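Plelldale Shared House – Winter Walk-Through
Checklist with comments
Date of visit: 2021-02-07
Walked by: Nafula Ondieki
Copy to: Siham Metwally (lettings)

Thank you all for putting up with me on a Sunday morning, and thank you for the tea. Items marked OK need nothing from you. Items marked ACTION have a name next to them.

1. Front door and hallway – OK
Door closes and latches by itself. The bikes have gone from the foot of the stairs, and what a difference that makes! Please keep it that way, even when it rains.

2. Smoke alarms – ACTION (Naima)
Upstairs landing and hallway both sounded nicely when I pressed the button. The one outside the back bedroom gave a sad little chirp and then nothing. I put in a new battery while I was there, but the unit is past the date printed on its base and I would like it replaced this month.

3. Kitchen – ACTION (all)
Fire blanket on its hook, extinguisher gauge in the green. The toaster still lives under the wall cabinet, as it did in January, and I will keep mentioning it until it moves. Crumb tray needs emptying too. Stove knobs all turn and click off as they should.

4. Sitting room – OK with comments
Walking path from the door to the window is clear. I pulled the furniture forward to look at the outlets and found no scorching and no cords pinched behind it. Throws and other loose fabric are fine on the seats, but please keep them well away from the heater when you have it running, and give it a good three feet on every side. 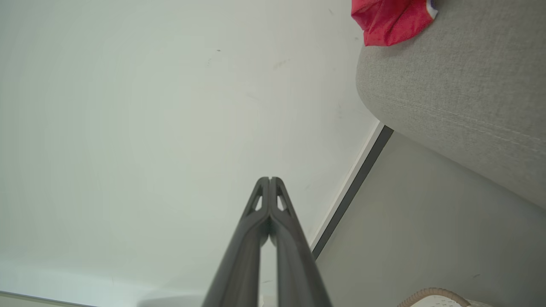

Item 4. Light gray upholstery with red fabric on it.

5. Portable heaters – ACTION (Nesma)
There are 2 in the house. The Psarras is in good shape, cord and plug both sound. The older one has a tip switch that sticks, so I have taped over the plug and would ask Nesma to take it to the recycling center. No heater goes on a power strip, please – straight into the wall, every time.

6. Hot water – OK
Ran the upstairs tap for a few minutes and it held at 120 on my thermometer. Tank area is free of boxes.

7. Stairs and handrail – ACTION (Siham)
Third bracket from the top is loose again. I tightened it by hand, but the screw hole is worn and it wants a proper repair. Estimate to follow.

8. Back steps – OK
Salt bucket full, 20 lb bag spare in the shed. Light comes on at dusk.

Next visit: I'll text first.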